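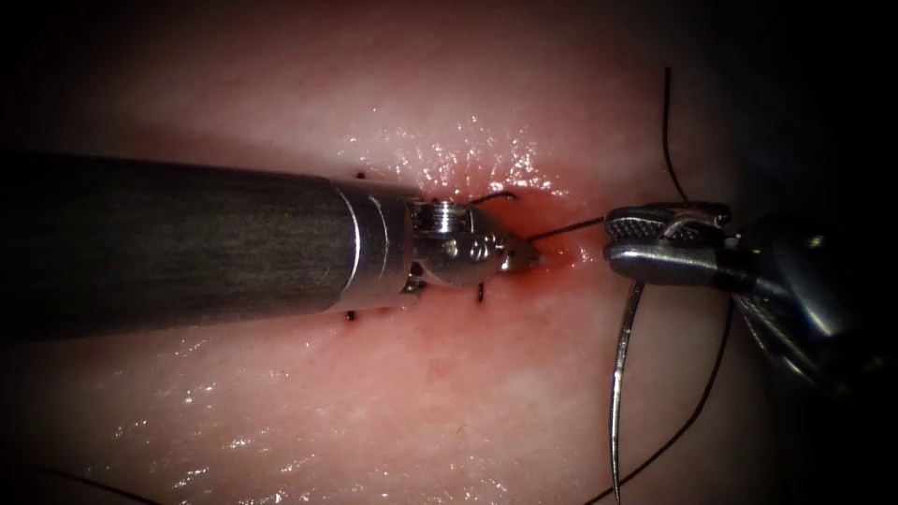

4. Findings: how suturing work was redistributed

4.1 The work before the change

Obradović is a training and testing laboratory on the edge of Ferkthorpe. Its staff close incisions in tissue for two purposes: to prepare specimens for wound-strength tests, and to produce examples of stitching against which trainees can be judged. Until the River system was brought in, all of this was done by hand at a bench. A technician would take a tray, stitch it, sign the sheet and pass it on. The people we interviewed described the work as skilled, quiet and hard on the neck and thumbs.

Bench work had few formal roles. Whoever was free took the next tray, and the two longest-serving technicians, Viorica Grgić and Buppha Sombatkul, were called over when something went wrong. Much of what newer staff knew had been picked up by sitting next to one of them. Grgić told us she could usually tell who had stitched a piece from the way the knots lay.

4.2 Handling the needle with two arms

With River, the needle and thread are handled by two instrument arms, and the technician follows the stitch on a screen. The motions within a stitch are run by the software, and the technician approves each one before it starts. A stitch is divided into five stages: pick up, present, drive, draw through and tie. The technician can pause at any stage and take over by hand controls.

Of these stages, presenting the needle drew the most comment. A curved needle has to sit in the jaws at a usable angle before it is driven, and the thread has to be kept clear of both instruments. At the bench this was done by feel and staff had rarely thought about it. At the console it became something they had to watch for, name and decide on. Figure 3 shows the needle driver and grasper close together at the stitching site, with the thread passing between them and over the pad. 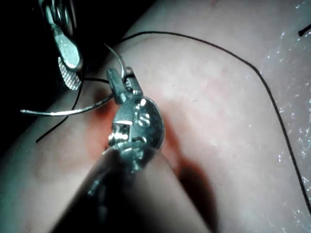
Figure 3. Needle driver holding the curved needle, with the grasper at upper left and the black suture thread running across the pad.

Technicians developed their own words for what they saw. A needle that had turned in the jaws was "lying down". Thread that might catch on a wrist was "in the road". These terms were in daily use by the second month and later appeared in the shift notes, where the supplier's own labels were seldom used. Azra Kos, who had been at the bench for less than a year when River arrived, said that she found it easier to ask for help once there was a word for the trouble.

4.3 Watching as work

The laboratory logged 900 stitches in the study period. In 800 of them the technician approved every stage and did not take over. Managers at first read this figure as a measure of time saved. The technicians did not agree. They pointed out that a stitch left alone still had to be watched from start to finish, and that looking away was the one thing they could not do.

Zewditu Kumsa put it this way: "At the bench my hands were busy and my head could rest a bit. Now it's the other way round." Several others said much the same. Neck pain was mentioned less often than before, but tired eyes and headaches were mentioned more, above all after four in the afternoon. In December the laboratory limited console sessions to 30 minutes, with bench work or paperwork in between. All the technicians we spoke to wanted to keep this rule. Two of them thought the sessions should be shorter still.

4.4 Who is asked, and who learns

The clearest change was in who helped whom. At the console, a technician in difficulty tended to call Noreen Mirani, who had been sent on the supplier's course at Drelemton and knew the software best. Grgić and Sombatkul were called less. Both said they had expected this, though Sombatkul added that many of the problems taken to Mirani were to do with tissue and thread — matters she would have been glad to be asked about. Mirani agreed. She had begun sending some of the calls back across the room.

Learning by sitting alongside became harder to arrange. The console has one seat, and a second person standing behind it can see the screen but not the hands on the controls. Newer staff could follow what the arms did without knowing why the technician had paused. The laboratory's answer was to ask technicians to speak their reasons aloud when a trainee was present. Kos found this useful. Grgić disliked it and said it made her slower, and her log entries from those sessions show longer gaps between approvals.

Hand stitching continued on one bench, partly to keep up the skill needed for taking over. How much practice is enough for that purpose had not been settled when our fieldwork ended, and we return to it in Section 5.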